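3.2 Occupational exposure to respirable crystalline silica during dry cutting

Respirable crystalline silica is released when stone, concrete, brick or engineered slab is cut, ground or drilled. The particles that matter most for lung disease are too small to see and can stay in the air of a closed workshop long after the visible dust has settled. Long-term inhalation is linked to silicosis, lung cancer and chronic obstructive disease. Silicosis has no cure, and scarring may continue to progress after the worker has left the dusty job.

Personal sampling was carried out at two small fabrication shops, referred to by their site names, Levside and Griltach. Both shops cut engineered slab for kitchen counters and finish the edges by hand. Levside uses water-fed bridge saws but performs sink cutouts dry. Griltach had moved most of its edge work to wet grinders by May, before sampling began. A total of 19 workers agreed to wear a sampling train for a full shift. One sample was rejected because the pump flow had drifted beyond the allowed limit, leaving 18 for analysis.

Each train consisted of a belt-mounted pump, flexible tubing and a cyclone clipped to the collar within the breathing zone. Flow was checked before and after each shift with the same calibrator. Filters were weighed, ashed and analyzed by X-ray diffraction. Task notes were kept by the first observer on a paper sheet, with start and stop times for dry cutting, wet cutting, polishing, sweeping and breaks. Sweeping was recorded as a separate task even where it lasted only a few minutes, as earlier work by Peñalver had grouped it with general labor and could not separate its share of the daily dose.

Seven workers spent part of the shift on dry cutouts. Their results were higher than those of workers doing only wet tasks, and the difference held when the two shops were considered separately. Dry sweeping at the end of the shift also raised exposure, most clearly in workers who had otherwise stayed at wet stations. No clear pattern was found for polishing – the water feed was often turned down during the final passes, and the task notes did not record feed rate.

Respirators were worn unevenly. Half-mask models were available at both sites, but fit testing had been done only at Griltach, and facial hair was common at Levside. The results given in this section are concentrations outside the mask and take no account of any protection the mask may have provided. They should not be read as inhaled dose.

The main limits of the study are the small sample and the single shift per worker. Day-to-day variation in slab work is large, and a shift with two cutouts cannot stand in for one with ten. Slab composition was taken from supplier sheets and was not tested. Area samples placed near the doors were affected by outside air and have been left out – they are held with the raw data and can be requested from the corresponding author, Anselmo Peñalver. 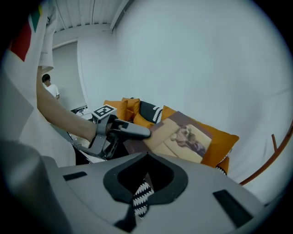
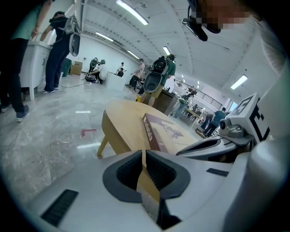 Reading time: 7 min

Figure 3. Views over the gray body of a hand-held gripper, with its rimmed opening at the center.

Section 3.3 turns to the control measures in use at the two shops and compares local exhaust at the blade with water feed for the same cutout task.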